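February 26, 2023

Entry corner / drop zone mockup, Pikness job

Second go at the corner. Yesterday's layout was no good, chest too far from the stand, you put your phone down and then had to walk for the cap. Moved things closer this morning. Begoñe came by before lunch, had opinions, most of them right. Writing it all down fast before I forget which was hers and which mine.

Coat stand: keeping the white metal one. We had the Siregar stand in here for a week and it tipped if you hung a wet parka on one side only. Took it back to storage, shelf 3. The white one has the long splayed legs so it sits fine, but the legs do eat floor. Watch your toes. Also somebody with a stroller is going to hate it. Ask Pikness if the hall they have in mind is wide enough, they never sent the drawing.

The lower pegs on the legs are the best thing about it. Mid height, so a kid can reach. Begoñe wants those for bags and the top hooks for hats only. I said nobody will stick to that. Left it open.

Hook test with caps: yellow smiley cap goes on an upper hook, brim down, front facing out. Tried it by the strap at the back and by the button loop. Strap is better, loop slips off when you brush past. Blue cap on the chest, upside down on its crown. That is how people do put them down, so I want it in the setup, but it takes up a silly amount of the top. If both caps are on hooks you get that space back. Write that up for Pikness as the main argument for more hooks.

Chest: the little three-drawer one, oak top, gray fronts. Width is OK. Things to fix or check
- handles are all up near the left of the drawer fronts. Looks nice, but if the chest goes to the left of a door you reach across yourself. Try it mirrored?
- top drawer sticks a bit at the last inch. Waxed the runners, better, not cured
- no back lip on the top, so small stuff rolls off behind. Lost a pen back there twice
- the mug left a ring in the old finish. Redo with the harder oil, two coats, leave overnight betwen

What ended up on top without anyone being told what to put there: mug at the back, phone near the front, a small black card thing, one small round white thing. That's pretty much what the Mernadis people told us as well, when we did their hallway. Keys were missing from ours and I think it is only that we all keep keys on us in the shop. Small stuff needs a dish. Put a dish on the list. Shallow, not that deep bowl from the Trerkeritz order, you can't find anything in it.

Phone: landed on the diagonal, screen up, close to the front edge. Too close. One bump and it's on the floor. A dish won't help with that, it needs a parking place of its own. Begoñe says felt strip. I say shallow routed groove, she says dust. Will make one of each from the offcuts and we look at them next to each other.

Chair: the bentwood one with the teal cushion is over on the left. Meant for sitting down to do your shoes. In practice it becomes a clothes rack in one hour flat. Purple cloth over the top, dark olive thing dumped on the seat. So now you can't sit. Two ways to go

1. give up, call it a clothes chair, put a second seat (stool?) by the door
2. more hooks, so the chair stays clear

I'm for 2, costs less. Begoñe is for the stool. She may be right, she has three kids.

Also the cushion slides. Add ties or some of the grippy mesh underneath. There's a roll of it in bin 105.

Money so far: hooks and paint out of petty cash. The chest is on the Pikness account, invoice 2319, don't pay it twice like last time. Oil is nearly out, order another can, same kind, the cheap one yellows.

To do, in no order
- dish, shallow, white or oak
- groove sample and felt sample
- two extra hooks, see if they'll match the white
- mirror the drawer fronts, or at least tape handles on the other side and live with it for a day
- mesh under cushion
- call Pikness re hall width!!
- hang up the olive thing, if it's yours please take it home

Leaving the corner as is overnight, don't tidy it pls, I want to measure the gaps first thing. 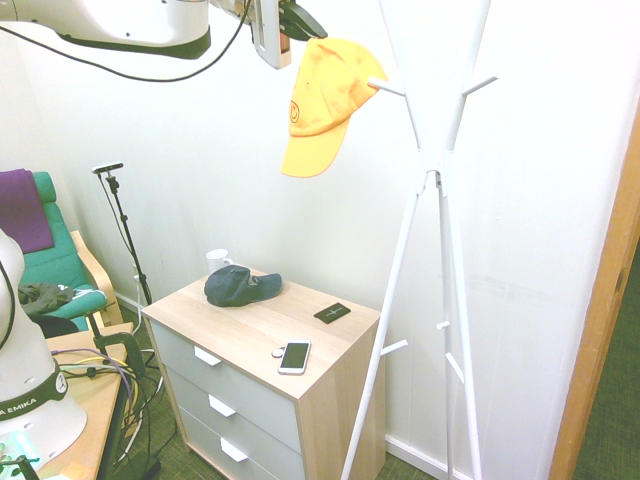 Gaps to get: chest to stand, chest to chair, and the height of the lower pegs off the floor. Tape measure is in the drawer of bench 601, the good one, put it back after. Begoñe Bravo has the sample sheet for the fronts, get that off her before she leaves for the Mernadis install.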